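Elgate clothing swap returns in September with longer hours and a mending table

The Elgate clothing swap will be back at the old Tănase furniture store on Pirkari Street this September, and if last year was anything to go by, you may want to get there before the good coats go.

The swap started small, as these things tend to. Mimoza Ivanov had three bags of her sons' outgrown school clothes in the trunk of her car and had been driving them around for most of a summer, meaning to drop them somewhere. She mentioned it to a neighbor, the neighbor had bags of her own, and before long there were 33 households trading sweaters and snow pants in a borrowed garage on a rainy afternoon. Last fall the count at the door was 552 people, and the line went past the bakery and down to the bus stop.

"I still have one of those first bags," Ivanov said, laughing. "It's full of odd socks, and I can't quite bring myself to give up on them."

The rules are the same as ever, and they're easy. Bring up to 20 pieces of clean clothing in wearable shape, get a ticket for each one, and spend your tickets on anything you like. Children's things cost half a ticket. If you have nothing to bring, come anyway and ask at the front desk for a starter card, which is good for five pieces and doesn't require any kind of explanation. 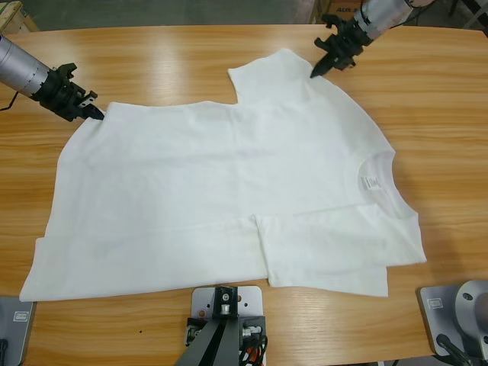
What's different this year is mostly the hours. The doors used to open at 10 a.m. and close at 1 p.m., which was hard on people who work mornings, and several of them said so (kindly, but more than once). The swap will now run until 6 p.m., with a fresh round of clothing put out at 2 p.m. so that the afternoon crowd isn't left picking through what the early birds passed over.

There will also be a mending table for the first time. Lucian Preda, who ran the alterations counter at Urno Cleaners for many years before he retired, has offered to sew on buttons, fix hems and take a look at stuck zippers at no charge. He asks that people bring their own buttons if they have them, and he would like it known that he doesn't do leather.

"Bring me the pants you've been holding up with a safety pin," he said. "I would be glad to see them."

Kyung-hwa Bang is looking after the winter wear again, and she is hoping for boots most of all. Last year the children's sizes were gone in the first hour – every last pair – and she had to send a good many parents home with nothing but a promise. She has set a goal of 400 pairs this time and has been collecting since June. Snow boots, rain boots and sturdy hiking shoes are all welcome, and she'd be grateful if you would tie the laces together before you drop them off.

Drop-off begins the week before the swap, from 4 p.m. to 7 p.m., at the side door on the alley. Please don't leave bags outside overnight, as two were lost to the rain last year. Anything left over at the end of the day goes to the winter shelter.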